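3.2 How the room gets used

I should say first that I'm fond of this room, so read what follows with that in mind. When Larasati Sumampouw and I began the Brerkodthorpe study, we wanted to know how people settle into a big shared workspace when hardly anyone tells them where to put things. Over the study we logged 742 short notes on where furniture and belongings ended up, and 411 of those were about things kept on the floor or up against a wall. That's a lot of floor! I had expected desks to do most of the work (I'm a desk person myself), but the edges of the room kept turning up in our notes instead.

Figure 4 gives a fair idea of it. Boxes and packaged items have gathered against the wall, with someone crouching next to them, and a small white-topped desk has a chair pulled up to it and a mesh wastebasket beside it. Further back there's a low wooden table with small items on it – the sort of surface we ended up calling a "landing spot" in our coding scheme, as small things seem to come down there and stay. 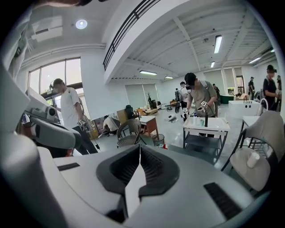

Figure 4. The shared workspace, with the small desk, the low table and the boxes by the wall.

3.3 Landing spots and walking routes

We coded a landing spot whenever the same surface came up in three or more notes from different days. It's a loose rule, I know, and Larasati argued for five, but with five we lost nearly all the low furniture and kept only the desks. We settled on three and marked the doubtful cases, 78 of them, so that they could be taken out again later.

Walking routes were harder. People cut across the open floor when it was clear and bent their path round anything left on it, and we drew each route by hand on a plan of the room. The plans from December are the messiest, and I've left them out of Table 2.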